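Sorting small bathroom items on a wooden worktop
Posted by Ngân Nông, May 25, 2021

Scope: toothbrushes, toothpaste tubes and the clear cups they are kept in. Applies to a shared bathroom shelf or a guest set. Allow 40 minutes, including drying time.

1. Prepare the surface
Use a table or bench with bare space on all sides of the work. Wipe with a damp cloth, then a dry one. Strip-laminated tops hold water at the joints, so do not set wet cups directly on them. I use a folded Brondik dish towel.

2. Wash the cups
Warm water, dish soap, bottle brush. Film collects under any ridge in the wall. For hard scale, fill with one part white vinegar to four parts water and leave for 20 minutes. Do not use boiling water on clear plastic – it crazes and sometimes warps at the rim.

3. Lay out before loading
Put the brushes flat with all heads pointing the same way. Worn bristles are easier to spot in a column than in a cup. Keep the tubes separate, near the cup they will go into.
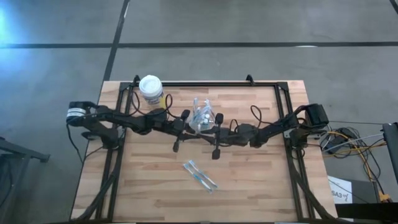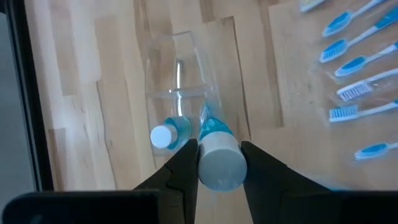 4. Load the tubes
Tubes with a wide flat cap can stand on the cap. Tubes with a small round cap tip over and should lean against the wall of the cup. Two tubes per cup is the limit for most sizes. Flatten a part-used tube from the crimped end first.

5. Load the brushes
Heads up, not touching. If the bristles meet, use a second cup. Travel covers stay off until the brush is fully dry.

6. Label and store
A strip of Stendard tape on the base survives washing. Paper labels do not. Write the month of opening on each tube – mine were last replaced in October. Spare brushes stay sealed in a lidded box, away from the sink.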